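## 3. Materials and table layout

The study looked at how people clear small, light items into a lined tabletop container. Earlier work on household sorting (Sugawara and Mikuš) used floor bins with lids, where the liner is held in place by the lid ring. An open container has no ring, so the liner rests on the rim under its own weight and can slide when something catches it.

**Figure 2.** Clear round dish on its edge, in front of the lined container.

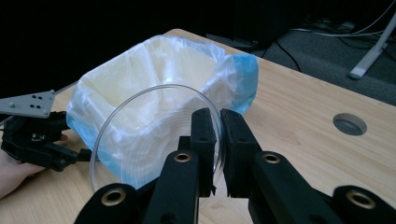
*Ferkby, May*

The notes in this section were taken by E. Sani and R. Chong at the Ferkby site. The table was a square one with a light wood top. The liner was a thin translucent bag with a blue tint, larger than the container, and the extra length was folded out over the rim. We did not tape or clip it. Clear dishes are hard to see against a pale liner, and we kept them in the item set for that reason. The full set had up to 20 items per session.

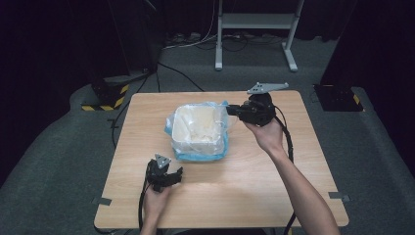 The folds were left as they fell after the first fitting. If a fold closed over the opening, the participant was free to push it back, and this was logged as a liner correction. Pulling the whole bag straight was logged separately. Two raters, O. Ibrahim and R. Chong, coded all 200 trials from the session records. Where they disagreed, the trial was reviewed by both and given a single code.

Table space was treated as part of the layout. A container near a corner leaves the middle of the wood surface open for setting things down, and we noted its place before each trial. 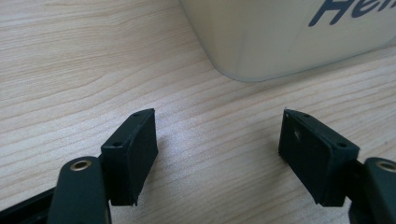
## 4. Coding of liner corrections

A correction began when the participant touched the bag and ended when contact stopped. Touches made while letting go of an item were not counted.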